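How to put together a top ten albums list for a fanzine

Prestar has run a top ten in the back pages of every issue since we started printing, and most contributors have done at least one. This page sets out how we do it, mainly for new writers, but it should work for any small music magazine or blog. A list looks like the easiest job in the issue. It usually takes longer than a review of the same length.

Choose the subject first

Start with a subject narrow enough that you could hear everything on it. "Best albums ever" is no use to us. "Best second albums by bands from Nanville" is good, as long as there are enough of them. As a rule you want a pool of at least 20 records to pick from. If the pool is only 11, you are leaving out one record and printing the rest.

Write the rule down in a single sentence before you listen to anything. Ours for the last issue was "live albums recorded in one night, at one venue, and sold in shops". That sentence settled most of the arguments later on. Decide at this stage whether you are counting EPs, compilations, soundtracks and reissues.

Make the long list

Put every record that fits the rule into a spreadsheet, with columns for artist, title, label, release year and format. Add a column for where you found the release date. Streaming services often show the date of the latest reissue, so check the sleeve or the label's own catalogue if you can.

Ask two other people to look over the long list before you go further. They will spot something missing. Chathurika Sivakumar once sent a list back to me with six additions, and three of them ended up in the final ten.

Listen to all of it

Play every album on the long list from start to finish, including the ones you know well. Take short notes as you go. You need two things for each record: the best track, and one point you could make about it that would not fit any other album on the list. If you can't find the second, the record probably won't make it.

Leave a day between the first listen and any scoring. It also helps to hear them out of order, so you don't play all the quiet ones together at the end of an evening.
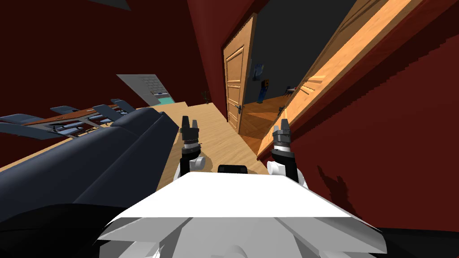 Once the notes are done, give each album a mark out of ten. The marks are only for sorting and do not get printed. Take the top 15 or so and throw away the numbers. From there, compare the records in pairs and ask which one you would keep. It is slower than going by the marks, but the order comes out better.

If you are working as a group, have each person send in a ranked list privately. Give ten points for a first place, nine for a second and so on down to one. Add them up. Where two albums tie, the one that appears on more lists goes higher. Do this before anyone meets to talk about it — once people have heard each other's choices, the votes start to drift.

Check the spread

Look at the ten together. We allow one album per artist unless the list is about that artist. If four records come from the same label or the same year, go back to the long list and make sure you haven't missed anything. You don't have to change the result, but you should know why it came out that way.

Write the entries

Each entry gets 40 to 60 words, and the number one gets a bit more. The introduction and all ten entries together should come to no more than 500 words, or the page will not fit. Write the number one first and the number ten last.

Use your one point from the notes and build the entry round that. Name a track. Avoid "classic", "seminal" and "needs no introduction". Chart positions are fine if you have checked them and they matter to the entry. Jokes are welcome, but a list with a joke in every entry gets tiring by number four.

Hiyori Honda's list of Likton's singles is a good one to copy for length. Her entry on the Brunton sessions manages the recording, the fallout and the B-side in three sentences.

Before you send it in

Read the numbers aloud from ten to one. We have printed a list with two sevens and no eight. Check the spelling of every artist and title against the sleeve, including capitals and punctuation, and check that the headline matches what is in the list.

Send the text as a plain document with the rule at the top, the ten entries below it, and the long list attached. We keep the long lists, as readers do write in to ask why a record was left out. Copy for the November issue can be sent at any point before the end of September.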